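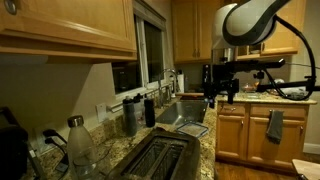 What a year of tracking our electric bill taught me

I started writing down the meter reading last January, after a bill came in at $137 for what I thought was a quiet month. We had been away for nine days of it. I wanted to know where the power was going, so I put a notebook by the back door and read the meter every morning at 7:15 before work.

The house is a three-bedroom in Julgate, built in the seventies, with gas heat and an electric water heater. The water heater matters more than anything else I'm going to write here. I didn't know that when I began.

For the first month I only wrote down numbers. Then I bought a plug-in meter, a cheap one from Zinon, and went around the house with it. You plug it into the wall, plug the appliance into it, and it shows you what the appliance draws. I left it on each thing for a full day. The refrigerator was fine. The TV and the boxes under it used more than I expected while switched off. I put those on a power strip and now turn the strip off at night.

The big surprise was the old chest freezer in the garage. It is a Moker, and it came with the house. On a hot day it hardly ever stopped running. Over the year it would have used 962 kilowatt-hours if I had let it go on. We ate what was in it, which took until April, and then I had it hauled away. We have not missed it.

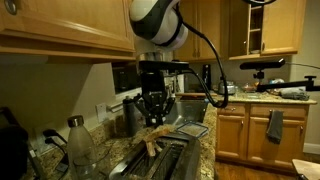
Written by Dana
Home and budget blogger

Kitchen appliances get a lot of blame in articles about saving power, and for us most of them didn't deserve it. Things that make heat draw a lot while they are on, but a toaster is on for a few minutes. Ours costs us pennies a week. I stopped measuring the small ones after that. The oven is a different story, but we use it maybe three times a week and I'm not going to give up roast chicken.

The water heater is wired in, so I couldn't use the plug-in meter on it. I turned it off at the breaker for a day and compared the readings. It was close to half of what we used. I turned the thermostat down from 140 to 120, wrapped the first six feet of hot pipe with foam, and fixed a drip in the upstairs tub that I had been ignoring. The drip was on the hot side.

By the end of the year we had used about 4,000 kilowatt-hours. I don't have a good number for the year before because the old bills were partly estimated, but the months I can compare are all lower. The Tedesco rate plan we switched to in the fall probably helped the bill too, though it has nothing to do with how much we use.

I still read the meter, but only on the first of the month. The notebook is nearly full and the pencil is tied to it with string. Next I want to look at the dryer, which needs a new vent hose anyway.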